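Brolska table top, oiled finish

Bought in April to replace a white laminate desk. It cost 352 with delivery and took me 65 minutes to set up alone. The grain is the best part, orange-brown with darker streaks and a few honey patches.
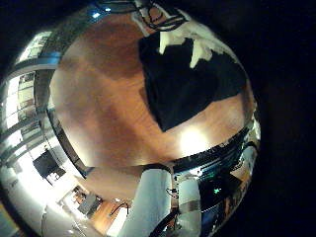 The finish does catch the light. Near a window I get a glare spot by mid-morning, so I turned my chair the other way. Crumbs wipe off with a black cloth, and a mug left on it since Tuesday made no ring.

The instructions are poor - one sheet, tiny print - and two of the screws were too short. Meireles sent new ones. Four stars.

Sigrun Nordin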